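Textilpflege: Bedruckte Kissenbezüge und Strick getrennt lagern

Stand 11.08.2024

Nach der Umstellung des Lagers Clekcombe auf offene Fächer kamen im Februar mehrere Rückfragen zur Ablage von Dekotextilien. Liviu Radu hat die Hinweise für den Bereich Feste und Anlässe überarbeitet. Sie gelten ab sofort auch für die Leihbestände von Govine.

Bezüge mit Flächendruck werden auf links und bei höchstens 30 Grad gewaschen, Schleudern bis 600 Umdrehungen. Weichspüler entfällt. Gebügelt wird nur von der Rückseite. Vor dem Einlagern mindestens 18 Stunden bei Raumtemperatur auslüften. Die Fachnummern 3 und 42 bleiben bis auf Weiteres gesperrt.

Bei Strickwaren ist die Faserabgabe das eigentliche Problem. Melierte Garne und ausgefranste Kanten geben Flusen ab, die auf einfarbigem Grund sofort auffallen. Beim Hochzeitsbestand betrifft das vor allem die roten Textilien mit weißem Doppelglück-Zeichen und dem Aufdruck „HAPPY WEDDING“: Dunkelgrauer Strick und marineblaue Stoffe gehören nicht in dasselbe Fach, auch nicht kurzzeitig beim Umsortieren. Kissen mit starker Wölbung nicht stapeln, der Druck bekommt sonst Knickstellen. Flusen mit der Kleiderbürste in Fadenrichtung abnehmen; Kleberollen sind auf dem Druck nicht zulässig. Abweichungen bitte mit Fachnummer an Rhiannon Phillips melden, Formular 57.

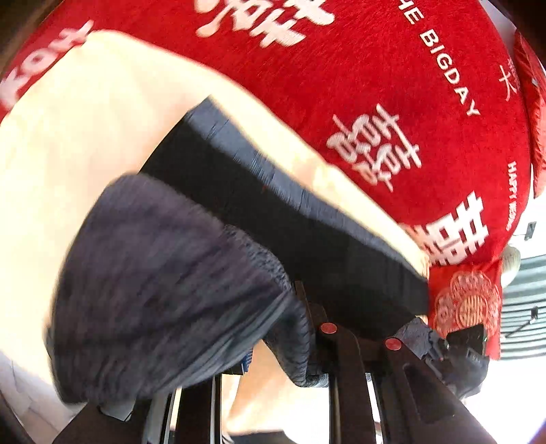
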